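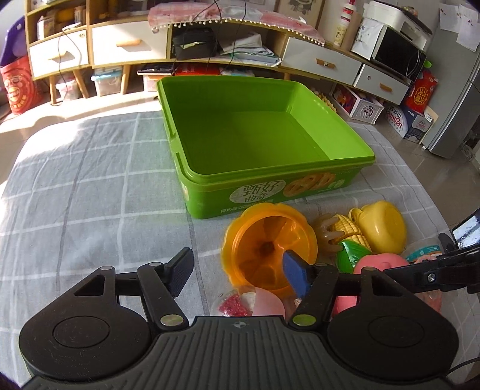 Every few months somebody writes in to ask whether they can stop reading my tips and just buy a machine. So let's go chore by chore, with what I know from my own house, my brother-in-law's shop, and a lot of evenings reading about robots when I should have been folding.

Picking up toys

Five minutes for me, and this is the one I'd pay real money to hand over! A machine with two fingers can pick up a toy and put it in a box, and I've watched plenty of clips of it. Plastic fruit and vegetables are pretty kind to a gripper if they hold their shape. What trips machines up is the pile. A corn cob lying against a pepper, something clear that the camera can't make out very well, a thin flat piece flush against a cloth that bunches up when you push on it. You and I slide a fingernail under and never think about it.

Until that gets solved, do what a machine would want you to do, and it helps people too:

Use one big open box with no lid, and put it right where the playing happens. An old cookie box is a great size. Lids are where cleanup dies.

Spread a sheet or cloth before the toys come out. When playtime is over, lift the corners and pour. I can clear a bed in two trips this way.

Hollow toys that come in halves should get pressed back together before they go in. If a half has gone missing, let the kids use it as a bowl and move on.

Tiny pieces go in a zip bag first, then the bag goes in the box. My friend Zinash Alemneh keeps hers in deli tubs with the labels still on, and she's never once lost a pretend pea (I have lost all of mine).

Floors

Yes, mostly. Robot vacuums are the one household robot I'd tell you to get. Ours is a Nukport, it cost me 165 dollars secondhand, and it does a decent job on tile and a so-so job on the rug. It eats cables. Before you run one, walk the room and get every charger cord up off the floor – a binder clip on the table edge does it. Fringe is trouble as well, so fold up anything with tassels or pom-poms that hangs low enough to reach.

Laundry

Washing and drying were automated before I was born, and we all stopped calling it a robot. Folding is the hard part. I've seen a machine fold a towel, very slowly, and I was impressed right up until I remembered that I had a fitted sheet waiting. Don't hold your breath. Keep folding on the bed straight out of the dryer and you won't need to iron half of it.

Dishes

The dishwasher washes. Loading it is still you. Ghislain McKinnon, who taught me most of what I know about fixing appliances, thinks loading will come before folding does, as plates are stiff and the racks never change shape. I think he hasn't seen how my family stacks bowls. If yours is the same, put the bowls on the top rack facing the middle and stop anybody from nesting spoons.

Sorting in the shop

My brother-in-law runs a little parts shop called Doucette, and they have an arm that moves fittings from a tray to a bin, up to 634 an hour on a good shift. I was all set to be jealous. Then he showed me the tray. Each fitting sits in its own cutout, same way up, same spot, every time, and a person loads that tray by hand! Dump a coffee can of mixed screws in front of that arm and it's no use whatsoever.

For mixed screws at home, a magnet in a sandwich bag is still the champ. Drag it through the can, turn the bag inside out around what it grabbed, and you've got your steel out and the brass left behind. Sort what's left on a muffin tin with the radio on.

What I'd buy right now

The vacuum, if your floors are mostly hard. A dishwasher, if you don't have one. I'd skip the window-cleaning gadget (I had an Urnell, and it left a ring in every corner) and I'd wait on anything that promises to tidy a kid's room. I might give the question another go in October once I've had a turn with the Vullura mop my neighbor keeps raving about. If you have one already, write and tell me how it does on dried oatmeal.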